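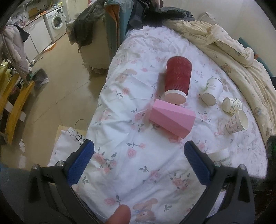
A Sunday at the Jasis open day

26 December 2021

So I finally got to go inside a game studio! A small one, granted, up two flights of stairs over a tile showroom in Nokance, but they make a game I've put way too many evenings into and I was grinning like a kid the whole drive over. My brother-in-law thought I was nuts for leaving the house the day after Christmas. He had leftovers and a couch. I had a printed ticket and a thermos.

If you've never played anything by Jasis, they do side-scrolling adventure games with lots of swapping between characters. The one most people know is Mazza and the Long Tide, where you switch between Mazza (the diver), her uncle, and a sort of electric eel who never gets a proper name. There's a new one on the way, and getting to try it early was the main reason I went.

Getting in

Doors were at 11 and I got there at 10:40, which put me behind a dad with two girls in matching Mazza hats and a couple who had come over on the bus. Parking is on the street and it's free on Sundays. The stairwell is steep and narrow, so if stairs are a problem for you, email them first. There's a freight elevator around back and they were happy to run people up in it.

They let us in 22 at a time. You get a sticker with your group color on it (I was orange) and then you pretty much wander until your group gets called for the demo.

The main room

I don't know what I pictured, maybe something with neon and beanbags. It's an office! Desks, coats on the backs of chairs, a kettle, a whiteboard somebody had half wiped. The good stuff is on the walls. They've pinned up the original level maps for Long Tide, done in pencil on graph paper and taped end to end, and the harbor level runs practically the length of the room. I stood in front of that one for ages, because I've been stuck in that harbor more times than I care to say, and sure enough there's a hidden ladder behind the third crane that I have never once found. Three years of playing! The girls in the hats found it on the map right away and were very nice about it.

They also had the old builds running on two machines in the corner. In the first version Mazza walks like she's on ice and the eel is a plain yellow rectangle. You can play it for as long as you like, but it crashes when you open the pause menu, so don't.

The talk

Donal Horgan gave the talk at noon. He designs the levels and he has that way of speaking where he starts a sentence, gets interested in something else halfway, and then comes back to it ten minutes later. I loved it, though I could see a few people checking the time.

Most of it was on boss fights. He showed us the lighthouse boss from Long Tide as it was first planned, with five stages and a chase at the end, and then what they shipped, which has two stages and no chase. Their testers kept quitting at stage three. He had 200 feedback sheets from that round of testing in a ring binder and he passed it around, and some of the comments were brutal. One just said "no" in capital letters.

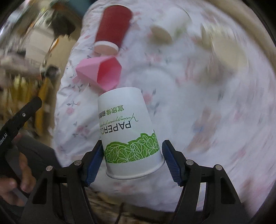

He also talked about the switching. When you swap characters there's a tiny pause, just long enough for a splash sound, and I'd always assumed it was there for looks. He said they tried it without the pause and people kept swapping by accident and falling off things. They tried it longer and people stopped swapping at all. I've been noticing it every time I play since, and now I can't un-notice it.

Somebody asked whether there'd be a two-player mode and he said he'd love one and that he wasn't going to promise anything. Somebody else asked about the eel's name. Same answer, more or less.

The new game

OK, the demo. It's called Naver and it's set in a sunken city with the water let out, so you're walking on streets that still have barnacles all over them. You get four characters this time. I got through the opening level and most of the second before my time was up, playing mostly as a girl with a grappling rope, who is a joy to move around. The rope has real weight to it and you can let go at the top of a swing and grab again, and once I got the timing I didn't want to play as anybody else.

Which is sort of my gripe, too. The other three felt slow next to her. There's an old man who can push heavy doors, and that's all I ever used him for: swap, push door, swap back. It's early, and Donal did say the later levels split the team up so you can't lean on one person. I hope so.

The music is lovely. Lots of accordion. The text on the signs was too small to read from where I was sitting, and I told them that on the comment sheet, along with a note about the jump button being on the wrong side for those of us who grew up with it on the other one.

It's supposed to be finished in February, and they've got 29 levels planned. I'd have guessed a smaller number from the size of the team, but a bunch of those are short rooms between the big ones.

Odds and ends

The shop is one table. I bought a poster of the harbor map (of course I did) and a pin of the eel. The art book was sold out by the time I got to it, and the woman at the table said they'd printed 3,000 and would be doing more. Card only, by the way. They had no change for my twenty.

Food is a tray of mince pies and whatever you bring. I'd bring something. There's a bakery at the end of the block but it was closed, and by two o'clock I was eating a granola bar out of my glove compartment.

Kids did great there, as far as I could see. The youngest ones got bored in the talk and went back to the yellow rectangle game, which they liked better than any of the finished ones. The demo line moved slowly for the last groups, so ask for an early color if you get a choice.

I was home by five, and I went straight to the harbor level and looked behind the third crane. The ladder's there. It goes up to a ledge with a chest on it, and I can't reach the chest without the uncle, who I'd left back at the docks.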